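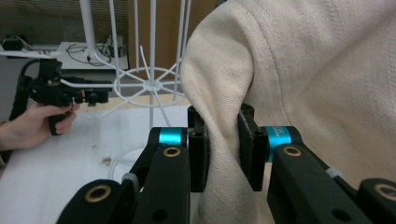 Step 2: Find the fold and pinch it

Pick the canvas up near the middle of one long side and let the rest hang. It will fall in heavy folds. Choose one that runs straight down and pinch it from both sides, so you get a single upright crease. Leave any bunching higher up for now.

Cream canvas shows every mark, so check it for grey specks while it is hanging. A stiff clothes brush shifts most of them.

Step 3: Lay it down

Keep hold of the crease and lower the cloth onto a clean floor. Smooth outwards with your free hand — never back towards the crease. Our cloths at Pumphrey are 200 cm long and take two people. Tia Whitlock does hers alone with a tin of paint on each corner.

Step 4: Fold and store

Fold in half along the crease, then in half again, and roll from the short end. Tie with cotton tape. Don't use elastic, it leaves a dent in the weave.

Store on a dry shelf. Shake out and refold each May.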